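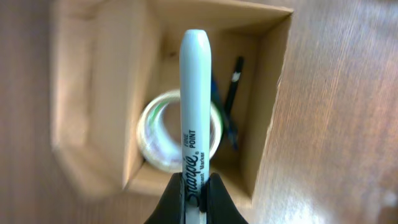
Pens, markers and other school supplies are being boxed up at the Tapia workshop in Bukau this week, the last push of a drive that opened in October. Target is 100 boxes. Still 6 short as of Friday morning, organizers said.

Wanted most: permanent markers, fine point, any color. Also pencils, rulers, glue sticks. No used notebooks please, there are plenty of those allready.
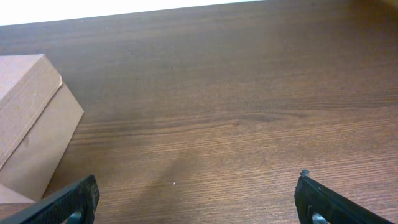

Boxes go out closed but not taped, so the schools can check them on arival. Plain cardboard only, nothing bigger than one person can carry. Zukden is lending a van for the run, 4 schools on the first day and the rest after the weekend.

Drop-off at the side door until 8 p.m. Ring twice, the bell sticks. Parking behind the Nevix store, not on the street.

Anything left over stays on the shelves for the spring drive. Delivery list to be posted Monday.

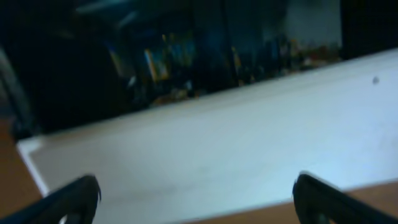
Shelving in the background at the workshop in Bukau.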